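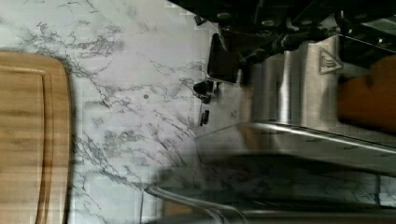

Leave the Cutting Board Out

I have lived in enough small kitchens to have opinions about counters, and my main one is that a bare counter is overrated. I know this puts me on the wrong side of pretty much every kitchen makeover out there. You've seen them. Ten feet of white marble pattern, one lemon, and somewhere behind a closed door a toaster that has to be hauled out by its cord every single morning. No thank you!

My friend Aitana Villalobos is a counter clearer. She wipes, she puts away, she wipes again, and when she came to stay with me in June she had my bamboo cutting board dried and stuck in the cabinet under the sink before I'd finished my coffee. I took it out. She put it back. We did this for 3 days (we are still friends, we just don't cook together anymore). Her argument was that the board takes up half the workspace. My argument was, and still is, that the board IS the workspace. What else was I going to do on that patch of counter, play cards?

Think about how often you grab the thing. Bread, an onion, an apple for somebody who only wants half an apple. If the board lives in a cabinet behind the baking sheets, you won't get it out for half an apple. You'll do it in your hand over the sink with the wrong knife, or you'll do it right on the countertop and tell yourself one little cut won't show. I've done both. I have the thumb to prove it.

And a board that stays out ought to be a decent one. I like bamboo with a groove around the edge, because tomatoes exist. The groove doesn't have to be deep. It just has to slow the juice down long enough for you to find a towel. I had a flat plastic board for years in my old place on Salcedo, and every summer there was a pink puddle creeping toward the outlet. A groove would have saved me a lot of paper towels.

Now, the part where I get fussy. Leaving things out only works if you're picky about what stays and where it goes, and the big one is heat. Anything steel that gets hot deserves its own breathing room. Those little triangle symbols with the wavy lines are easy to stop seeing after the first week, and then one evening you slide the board over to make space and park it right up against a hot side panel. My neighbor Jitendra Bhardwaj did this with a board he'd carried home from a market in Verkevcombe, and it has a dark stripe down one edge now. He calls it character. I'd call it a reason to keep the appliances lined up along the back and the board out in the middle where you can get at it from any side.

It doesn't even have to be straight! Mine sits at an angle most days, whichever way I left it, and I've stopped squaring it up with the edge. A crooked board looks like somebody is about to make lunch. 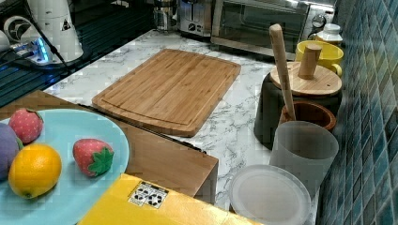 Which brings me to fruit, and I'll go ahead and say it: I like the fake kind. Toy strawberries on a blue plate make me happier than a bowl of real peaches that I have to eat on a deadline. A bit of red and orange against all that white and gray does the job flowers are supposed to do, and a toy strawberry is never going to grow fur while I'm out of town. Kids will play with it, too, and a kid with a plate of pretend fruit is a kid who isn't pulling at your sleeve while you chop.

I also don't mind a box or two. People get so worked up about boxes! A brown wooden one gives you a second level, which in a small kitchen is worth more than another drawer, and you can set a plate on it and still have the counter free. I paid 21 dollars for mine at Stuvden and it has outlasted a 110-dollar rolling cart that now holds paint cans in the garage. Even a bright yellow box is fine with me. I'd rather look at yellow than at nothing.

Aitana says I'm describing clutter and giving it a nicer name. Maybe so. But she called last week to ask where people keep their cutting boards if they don't have a cabinet, and I told her, and there was a long pause on the line. She's got hers leaning against the wall for now.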